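Thin Fingers, Slim Barrels: Two Grippers on the Marker Test

Slim cylinders are hard on parallel grippers. They roll, they sit low, and a finger that closes a little too high pushes the object away. For that reason the bench team at Mulwood used dry markers and an open bin to compare two sets of fingers on the same pair of arms.

The first set, from Pikero, is long and narrow with a hard tip. The second, from Hourani, is shorter and carries a soft pad. Both were driven by a Zesora controller with identical closing speed and force limits. Each set ran 175 pick attempts under teleoperation, with the markers laid out by hand and the bin left in one place.

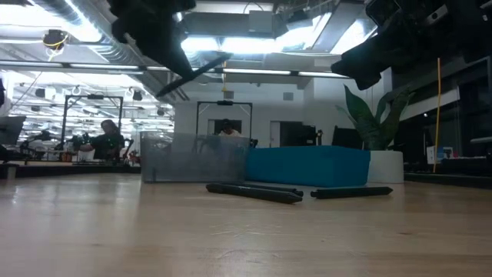

Three dark markers on the tabletop in front of the translucent bin, with the black gripper overhead.

Overlap caused most of the trouble. When one barrel rests against another, the fingers have little room to enter on either side. The Pikero set missed 14 picks in total, nearly all of them on overlapping pairs. The Hourani set missed 29. Its pad held well once closed, but the wider tip often nudged the second marker before contact with the first.

Results changed on release. The hard fingers let a marker turn in the grip during transfer, and it sometimes struck the bin wall on the way in. The padded fingers kept the barrel at the angle it was picked up — a clear advantage if the next step is placing a cap or sorting by direction.

Wrist camera placement mattered more than expected. Moving the mount back by 2 centimeters kept both fingertips in view through the full close, and operators corrected their approach sooner. The team repeated only the Pikero runs with the new mount. A matching Hourani series is planned for August, using the same controller settings and a narrower pad.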